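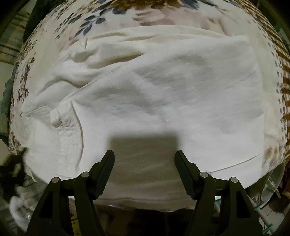

Aiguo Jia reckoned that buying a robot must be like buying a bike: you go to the shop, you point at the one you like, and you take it home. I used to think so too! Then I joined the group that was picking the folding equipment for the Gramgate wash house, and I found out how much sitting down with a pencil comes first.

So let me tell you how it goes. I'll use our job, because it's the one I know best. We wanted a machine that could fold clean clothes, and we had a pot of money that wasn't going to get any bigger.

What do you need it to do?

The first question isn't about money at all. It's about the work. We wrote down what gets folded in a normal day, and I can tell you it was a long and very boring list. Pillowcases, tea towels, aprons, sheets, trousers, and those stretchy fitted sheets that make grown-ups say rude words.

Now, a pillowcase is easy. It's a rectangle, and it stays a rectangle. Trousers are much harder. They've got legs, and seams, and a waistband, and if the waistband is gathered it puckers up and won't lie flat like the rest. White trousers are harder still, because white cloth on top of white cloth can look like one big blob to a camera. You and I would feel for the edge with our fingers. A machine has to be given some way of finding it.

That's why we wrote "easy", "tricky" or "horrible" next to each thing on the list. A machine that only does the easy things costs a lot less than one that does the tricky ones. As far as I know there's no machine in our price range that does the horrible ones (sorry, fitted sheets).

Which hand?

People get very excited about robot arms, but the part I'd spend time on is the bit at the end, the gripper. Grippers come in lots of kinds. Some suck things up, like a vacuum cleaner with a biscuit stuck on the nozzle. Some have two fingers that open and close. For cloth, two fingers make good sense, because folding is mostly pinching a bit, moving it and letting go.

Then you look at the fingertips. Smooth ones can slide off. Ridged ones give you a bit more grip, the same way the soles of your trainers do. Try it at home – pick up a sock with your bare fingers, then with a pair of plastic spoons, and see which you like better.

Here's something I got wrong. I thought you paid for the fingertips once. You don't! They rub against cloth all day and they wear down, so you need spare ones, and the spares have to go in the plan too.

How do you teach it?

A folding machine doesn't arrive knowing about your trousers. One way to teach it is for a person to hold a gripper in their own hand, with a camera on it, and do the job again and again while it records. The machine then learns from all those goes. This takes time, and the person doing it needs paying, and they'll want a cup of tea as well.

We planned for 400 goes at the trousers alone. That sounds like loads, but think how many times you had to practise tying your laces, and you already knew what a shoe was. You want the goes to be different from each other, too. If you only ever teach with neat trousers on a plain table, the machine may get in a muddle when it meets a crumpled pair on a flowery cover.

Adding it up

We had two machines to choose between, the Favano and the Skistska. The Favano was cheaper to buy. Hooray, I thought, that's that sorted. Then we drew a line down the middle of a big sheet of paper and wrote "pay once" on one side and "keep paying" on the other.

On the "pay once" side went the arm, the gripper, the table it stands at, and getting it all through our door (which is narrow, so we measured it twice). On the "keep paying" side went electricity, spare fingertips, repairs, and a visit from an engineer. The Favano wanted an engineer every 4 months. The Skistska wanted one every 12 months. Once we'd added in all those visits, the cheap one wasn't the cheap one any more.

You can do this with anything you're saving up for. A hamster doesn't cost much. A hamster's bedding, food, wheel and trips to the vet cost rather more than the hamster.

Borrow first

Before you buy something big, see if you can have a go with one. We asked for a trial of 14 days, and we made a list of what we wanted to find out before it started. Could it manage the tricky pile? Was it too noisy to talk over? Could the people in the wash house stop it quickly if they needed to? That last one matters the most to me. There should be a big stop button, and everyone should know where it is, even the person who only comes in to mend the taps.

We also kept a bit of money back and didn't plan to spend it on anything. We call it the Cai pot, and please don't ask me why, it was called that when I got here. It's for the thing you forgot. There's always a thing you forgot – ours was an extension lead.

Have a go yourself

Choose a job in your house that you'd love a robot to do. Laying the table is a good one, or pairing up socks. Write down everything the robot would have to pick up, and mark each one easy, tricky or horrible. Then draw the hand you'd give it, and make your two columns, "pay once" and "keep paying". Don't forget the spare fingertips! And leave a space at the bottom for your own pot, with whatever name you like on it.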